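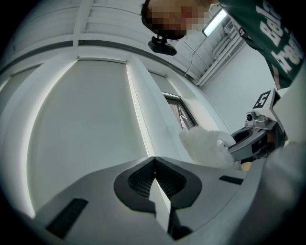 marlpit replied:
I'd leave the ceiling until the fan question is sorted. If the damp air has nowhere to go you will be painting again by next November, whatever the tin says.

gable_end wrote:
The fan is the bit I'm stuck on. It's an internal bathroom, no window, and the nearest outside wall is on the far side of the landing. The fitter from Flitier wants to run the duct through the loft and out at the soffit. He quoted 2,488 for the fan, the duct, a new light and making good. Seems a lot to me.

tidewrack replied:
It is a lot. Get another quote. Bistholm did ours in Flulness and it came to far less than that, though we had no light to move.

marlpit replied:
Depends on the loft. Ask if the price includes insulated duct. Ours was put in with the thin plastic stuff and it dripped back through the fan all winter. Also I wouldn't go out at the soffit. The wet air gets drawn straight back in through the vents. Roof tile vent is better.

tidewrack replied:
Don't agree about the soffit. Ours has been that way for years with no trouble.

gable_end wrote:
January 23, 2019
Update. Asked about the duct and it was not insulated, so I'm glad I checked. He has requoted with insulated duct and a tile vent and it went up by 69, which I can live with. Second firm never rang back. Next thing is whether to have the humidity sensor or just the timer.

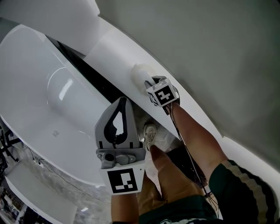 oldspool replied:
Timer, every time. The humidity ones come on in the middle of the night when the weather changes. We had a Salcedo and I ended up turning it off at the isolator, so it did nothing at all.

marlpit replied:
That will be the setting, they come from the factory too low. There's a small dial under the cover. I've had the same type in for years and it only comes on for baths and showers. With a timer it goes off while the towels are still wet.

oldspool replied:
I did turn the dial. Made no difference.

gable_end wrote:
Can you get one that does both?

marlpit replied:
Yes, most makers do one. Check the overrun goes up to 26 minutes or so, some stop well short. And leave a gap under the door or the fan has no air to pull.

tidewrack replied:
Agree with that last part. We had 10mm taken off the bottom of the door and the mirror clears much quicker.

gable_end wrote:
Door is tight to the carpet at the moment so that will need doing. Going for the one with both. I'll ask for the tile vent to be on the back slope.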